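3. Ouverture d'une séance du conseil municipal dans Foltlow

Le module Séances sert à préparer l'ordre du jour, à enregistrer les présences et à consigner les votes. Les droits « Secrétariat » ou « Direction générale » sont requis. La commune doit avoir été déclarée au préalable dans la fiche Collectivité (voir section 2).

3.1 Créer la séance

1. Dans le menu Assemblées, choisir Nouvelle séance.
2. Sélectionner le type : ordinaire, extraordinaire ou huis clos. Le type ne peut plus être modifié après l'envoi des convocations.
3. Saisir le lieu et l'heure d'ouverture. Format attendu : 18:30.
4. Vérifier la liste des élus convoqués. À Grurkus, commune pilote, la liste comporte 16 sièges ; un siège vacant reste affiché en gris et n'entre pas dans le calcul du quorum.
5. Enregistrer. La séance passe à l'état « Brouillon ».

Remarque : un intitulé de séance est limité à 60 caractères, espaces comprises.
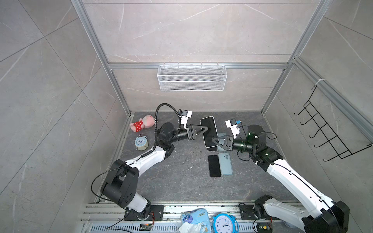
3.2 Associer les téléphones des élus

1. Installer l'application Foltlow Élu sur chaque appareil.
2. Dans la fiche de l'élu, onglet Appareils, cliquer sur Générer un code.
3. Saisir le code sur le téléphone dans les 3 minutes. Passé ce délai, le code est refusé et il faut en générer un autre.
4. Contrôler que la pastille de l'appareil passe au vert dans la liste.

Attention : un élu ne peut avoir qu'un seul appareil actif. L'association d'un second téléphone révoque le premier sans message d'avertissement. 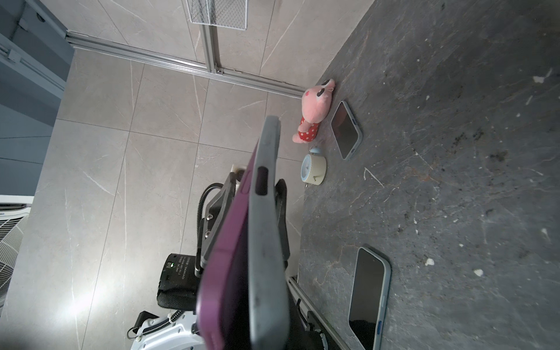 Rédaction : service Documentation, Bremeo
Mise à jour : juillet

3.3 Enregistrer les pouvoirs

1. Ouvrir l'onglet Pouvoirs de la séance.
2. Choisir le mandant, puis le mandataire.
3. Joindre le pouvoir signé au format PDF.
4. Valider. Le vote du mandant s'affiche alors sous celui du mandataire.

Un pouvoir saisi après l'ouverture du scrutin ne prend effet qu'à la délibération suivante. Si le mandant arrive en cours de séance, cocher Présent : le pouvoir est suspendu et conservé dans l'historique.

3.4 Ouvrir et clore un scrutin

1. Sélectionner la délibération dans l'ordre du jour.
2. Choisir le mode : public ou secret.
3. Cliquer sur Ouvrir le scrutin. Les boutons Pour, Contre et Abstention s'activent dans l'application.
4. Cliquer sur Clore lorsque le président de séance l'annonce.

En mode secret, seul le total est conservé.
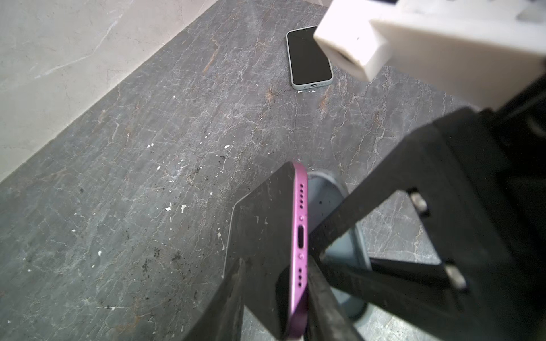

Le résultat est inscrit au procès-verbal dès la clôture et ne peut être corrigé que par une mention rectificative, accessible depuis le menu Actions. En cas de coupure du réseau, le scrutin reste ouvert et les votes déjà reçus sont gardés. Si le code d'erreur 1 014 s'affiche à la reprise, fermer la session du poste de secrétariat, la rouvrir, puis relancer la synchronisation avec le serveur Moser.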